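FOR IMMEDIATE RELEASE
October 2026

Plarell opens its long-table room in Cirdale for shared work, sorting and packing

Hi, I'm Csaba Nyitrai, and I look after the rooms at Plarell. I've been asked to write our press release this time, so you're getting it in my own words. The short version is that our long-table room in Cirdale is opening to outside groups this month, and I'm very happy about it!

If you've been to see us before, you probably know the front of the building, with the coat hooks and the noisy radiator. The long-table room is behind that. It's 2525 square feet, which sounds enormous until you put tables in it, and then people, and then the things people bring with them (bags, mostly, and always more bags than you'd think). We used it for storage for a long while. Then our friends at Sárközi, who make and mend furniture, came by to pick up a broken bench, looked through the door and asked me why on earth we were keeping old chairs in the nicest room we had. I didn't have a good answer.

So we cleared it out. That took longer than I'd like to admit, and I found a box of my own winter clothes in there. Sárközi helped us plan the tables, and we argued quite a bit about color. I wanted everything white. They wanted green, at least for the tops where people sort and handle things, and I lost that argument. I'm glad now. Small things are easy to find on green, and it's kinder on your eyes by late afternoon than a big bright white surface. We kept white for tables too, so I got my way somewhere.

The idea is simple. Lots of folks around Cirdale have work that needs a proper table and some elbow room: putting supplies in order, packing boxes, labeling bottles and jars, going through a cupboard's worth of stuff and deciding what stays. You can do that at home on the kitchen table, sure, but then somebody wants dinner. At ours you can spread out, get up, walk over to the next table and ask for the tape.

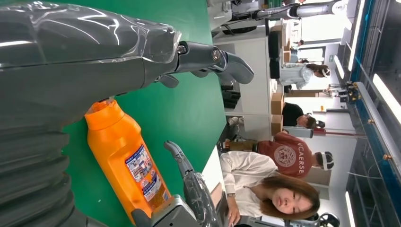

Do groups have to take the whole room?

Groups can book a single table for a morning or an afternoon, and the whole room only if they want it to themselves.

Booking is through the front desk, by phone or in person. We're working on an online form, but the one we tried kept losing people's phone numbers, so for now please just call or drop in. A table is 19 dollars for a half day. The whole room is 400 dollars for a full day, and that includes setting up the evening before if nobody else is in. Schools and neighborhood groups in Cirdale can ask about a lower rate -- please do ask, we don't bite.

I want to say a little about how we'd like the room to be treated, as I'm the one who walks through it with a cloth at night. Bottles with caps should have the caps on tight before they go anywhere near a tabletop. Cardboard boxes can be stacked, but keep the stacks low enough to see over. If you sit down to work, pull your chair in. Paint and glue are fine as long as you put paper down first, and there's a roll of brown paper by the sink. Food is fine at break time, over by the door. Please take home whatever you brought in, including the half-used things. I've got a shelf full of other people's half-used things already.

We do have some storage left. Plullano, who handle our deliveries, have set up shelves in the side hall where a group can leave two boxes between visits. Write your name on them, big, on the short side that faces out. Plullano will also take packed boxes away for you if you arrange it with them ahead of time, and their prices are on a sheet at the desk. I can't quote them here, they change with the size of the load.

More than 2 years went into getting this room from a bad idea about chairs to something we can share, and I'd like to thank Sárközi for their patience with me and Plullano for moving the same cabinet back and forth while I made up my mind. It ended up under the window on the street side, for anyone who was part of that conversation.

What's next? In December we're planning a wrapping and packing week, with the tables free of charge for anyone getting parcels ready for the holidays. Bring your own paper and boxes, and we'll have tape, string and scissors. Big scissors too, the good kind, tied to the tables so they stay there. Details will go up on the board by the front desk once I've worked out who has the key on which evening.

Visitors who'd like to see the room before booking are welcome any time the front desk is open. Ring the bell if it looks like I'm not there -- I'm usually just in the back, moving something. Reporters who want to come and talk are welcome too, and I'll put the coffee on.

About Plarell
Plarell runs shared rooms for work, making and storage in Cirdale. Rooms can be booked by the half day or the full day by groups of any size.

Press contact
Csaba Nyitrai, Plarell, Cirdale
Please ask for Csaba at the front desk, or leave a message and I'll call you back.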